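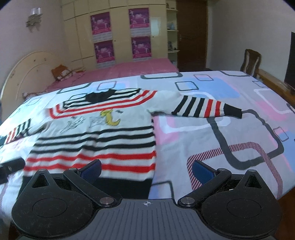 Hand-held gripper over a striped sweater, fingers open. View from the camera on the tool.

1/ Short thread on the first result from Rolirano, our work on learning to fold clothes from demonstrations recorded in ordinary homes with a hand-held gripper. Posted 12/20/19. The write-up is being revised, so treat the numbers as preliminary.

2/ The question is narrow. Given a fixed budget of demonstrations, is it better to record many folds in one room or a few folds in each of many rooms? Most of our earlier data came from one lab table with a plain top. The policy did well there and poorly on a bed.

3/ Setup: a person holds the gripper, closes it on the garment, folds, lets go. The camera sees the fingers, the garment and whatever part of the room is behind it. The same fingers and camera mount go on the arm at test time, so the view near the grip pads stays close to what was recorded.

4/ We recorded 1,000 demonstrations in August and after. Two training sets of 299 were drawn from them. Set A is all from one bedroom. Set B is spread over 14 homes. Same garment types, same people doing the folding, same network, same number of training steps.

5/ Test: 90 trials per policy, in rooms that appear in neither set. A trial counts only if both sleeves end up inside the body outline and the hem is brought up to the collar. One regrasp per sleeve is allowed.

6/ Set A finished 31 of 90. Set B finished 58 of 90. In the room Set A was recorded in, the order flips, but by a small margin. We are rerunning that comparison with more trials before putting a number on it.

7/ Where Set A fails: mostly the first grasp. The predicted closing point lands on the bedding beside the cuff. Patterned sheets are the worst case. A sweater with black and red bands on a sheet with outlined rectangles and red hatching gives the network a lot of edges that have nothing to do with the garment.

8/ Where Set B fails: later in the fold. It finds the cuff, then pulls too far and drags the body of the sweater along with it. We think this is a height problem. Beds are soft, and the tool pushes into the mattress by a different amount each time. There is no force sensing on this version of the gripper.

9/ Baseline: Posisent, our older pipeline, which segments the garment and plans the grasp from key points. 44 of 90. It is good on solid colors and weak on stripes that wrap around the neckline, where it tends to place the collar point too low.

10/ Things that did not help: random color changes in training (no difference we could measure), cropping out the background (slightly worse - the policy seems to use the line of the bed to judge tilt), and a longer image history.

11/ One thing that did: starting each demonstration with the gripper open and held still above the garment for a second before moving in. It gives a clean first view and makes the clips easier to align. Clips without the pause were kept out of both sets.

12/ Limits. One gripper design. Knit tops only, no pants or towels. Every garment starts laid out more or less flat, so nothing here says anything about a pile of laundry. The people recording had all practiced first.

13/ Tracking uses Cluno, our in-house pose code. It loses position when the camera gets very close to a plain sheet. Those clips were dropped too, which probably tilts the data toward busy bedding. We have not measured by how much.

14/ Next is a run on the Gauthier arm with a force sensor at the wrist, same two training sets, same 90 trials. The trial sheet and scoring rules will go up with the revised write-up.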